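Upholstery fabric

Upholstery fabric is cloth made to cover padded furniture such as sofas, armchairs, ottomans, headboards and dining seats. It is heavier and more tightly woven than cloth used for clothing, and it is expected to stand up to rubbing, stretching, sunlight and spills over many years. The word "upholstery" can refer to the fabric alone or to the whole soft part of a piece of furniture, including the padding, webbing and springs.

History

Early padded seats in Europe were covered with leather, wool or needlework, and loose cushions were common long before padding was fixed to a frame. Fixed upholstery spread during the seventeenth century, when chairs with stuffed seats and backs came into wider use in wealthy homes. Horsehair, wool and plant fibers served as stuffing. Silk damask and velvet were used in formal rooms, while linen and wool covered everyday pieces.

Power looms brought down the price of patterned cloth in the nineteenth century, and coil springs changed the shape of seats, making them deeper and rounder. Foam rubber and later polyurethane foam replaced much of the older stuffing in the twentieth century. Synthetic fibers came into general use in the same period, and polyester is now found in a large share of household furniture.

Fibers

Cotton takes dye well and feels soft, but it stains and wrinkles easily. Linen is strong and cool to the touch, though it creases and is often mixed with other fibers. Wool resists flame and holds its shape. It can attract moths if left untreated.

Polyester is cheap, colorfast and quick to dry. Acrylic is often chosen for outdoor cushions, as it fades slowly in the sun. Olefin, also called polypropylene, does not take up much water and is sensitive to high heat. Many fabrics sold today are blends.

Weaves and finishes

Plain weave is the simplest structure, with each crosswise yarn passing over and under the lengthwise yarns in turn. Twill has a diagonal line and drapes more easily. Jacquard looms produce large woven patterns, including damask and brocade. Velvet and chenille have a raised surface that may show marks where people have sat. Bouclé is made with looped yarn and has a nubby feel.

A fabric may be backed with a thin layer of latex or acrylic to keep the yarns from slipping at the seams. Stain-resistant finishes are applied at the mill or sprayed on after sale. These wear off with cleaning.

Wear testing

Resistance to rubbing is measured by machine. In the Wyzenbeek test, a strip of test material is rubbed back and forth over the fabric, and the result is given in double rubs. The Martindale test uses a figure-eight motion and gives its result in cycles. The two scales cannot be converted into each other. Pilling, seam strength and fading under light are tested separately.

Care

Furniture sold in the United States often carries a cleaning code. W means that water-based cleaners may be used. S means solvent only. WS allows either, and X means vacuuming or light brushing only. Removable covers may have their own washing label, which should be followed even where the code on the frame is different.

Spills are blotted with a plain white cloth, working from the outside of the spot toward the center. Cleaners are first tried on a hidden area, such as the underside of a cushion.

Color

Neutral shades are common on large pieces, which are replaced less often than curtains or pillows. Pale fabrics show soil sooner on the arms and front edge, and dark ones show lint and pet hair.

Light gray upholstery
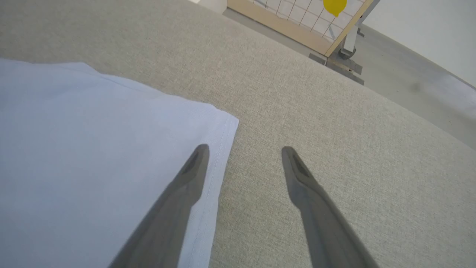
See also

Leather
Slipcover
Textile
Webbing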